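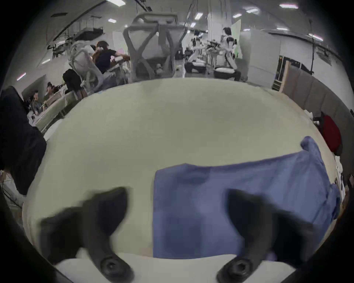 Setting up the Prolix is a fifteen-minute job if you do it before you have a shirt you need in a hurry. I didn't, the first time, and I had a very soggy collar to show for it! This section covers filling the tank, the first heat-up and your first practice piece. For the practice piece, pick something you don't care much about. A crumpled blue cloth with a twisted corner and a long ridge along the top, like the one on the cream-colored table, is just the kind of thing to learn on, but please hang it up first. Steam wants to pass through the fabric, and on a bare tabletop it just bounces back at your knuckles.

Before you plug in

1. Take the tank, the hose, the pole (it comes in 2 pieces) and the steam head out of the box. The little bag taped inside the lid has the spare seal in it. I threw mine away with the cardboard, so check.

2. Push the two pole pieces together until the button pops out of its hole. If it only half pops, twist the upper piece a little and try again.

3. Stand the base on a hard, level floor. Thick carpet makes it lean, and the tank doesn't seat properly when the base leans.

4. Screw the hose on by hand. Finger-tight is plenty. No pliers, please.

Filling the tank

5. Lift the tank straight up by its handle and turn it over. Unscrew the cap, fill with cold water and stop at the line. A full tank is 2000 ml, and that has always seen me through a week's worth of shirts with some left in the bottom.

6. Put the cap back on, turn the tank the right way up over the sink and wait a few seconds. If it drips, the seal is pinched. Take the cap off, press the seal flat with your thumb and have another go.

7. Lower the tank into the base until you hear it glug.

Note: My tap water in Rirndale is soft and I use it as it comes. When I lived over in Pilesthorpe it was so hard that I mixed it half and half with distilled. If your kettle furs up, do the same.

Caution: No scented water, no vinegar and no fabric softener in the tank. They smell lovely for a day and then the head spits brown.

First heat-up

8. Plug straight into the wall. The Prolix draws 1350 watts, and I wouldn't run that through a skinny extension cord or share the outlet with a space heater.

9. Turn the dial to 1 and wait for the light to stop blinking. You'll hear some gurgling, and there may be a faint plasticky smell. Open a window and let it get on with it.

10. Point the head at the sink or an old towel and let it steam for a couple of minutes. The first puffs carry bits from the factory and you don't want those on anything white.

Caution: Keep your free hand out of the way of the head. I wear an old oven mitt on that hand and I don't care how it looks.

Your first practice piece

11. Hang the item on the pole hook with the seams straight and the buttons done up. Do pockets and cuffs first, then the big flat parts.

12. Pull the bottom edge down gently with your mitt hand and move the head slowly from top to bottom. Going back up undoes half of it, in my experience.

13. Leave it hanging until it has cooled. If you fold it while it's warm you'll fold the creases right back in. Anything that has been bunched up on a table, with soft ridges in it, will probably want a second pass. 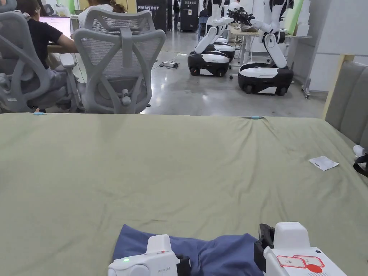
Descaling and the rinse light

The orange rinse light comes on after 168 hours of steaming. That's a long time for most households, so don't wait for it if the steam gets weak or the head starts dribbling. I do mine on a Saturday morning while the coffee's on.

14. Unplug, and let everything cool all the way down. I mean properly cool, leave it an hour.

15. Empty the tank, then tip the base over the tub with the drain plug out. White flakes are only scale.

16. Pour in one cup of clean water, swish, and tip it out again. Keep going until it runs clear.

17. Put the drain plug back before you put the tank back. (Ask my bathroom floor.)

18. Hold the dial at 0 and press the rinse button until the light goes off. 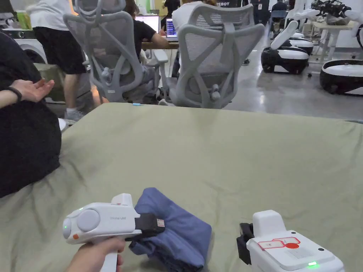

Page last changed: August

If it still won't steam

Check the hose first. A dip in the hose collects water and the steam can't get past it, so lift the head high for a few seconds and let the water run back down.

If the light never stops blinking, the tank probably isn't seated. Lift it, lower it, listen for the glug.

If the light doesn't come on at all, try another outlet. After that I'd get in touch with Isah, who make the thing, and have the number from the bottom of the base ready. The hose and the cap seal are sold separately, and the seal fits the older tank too.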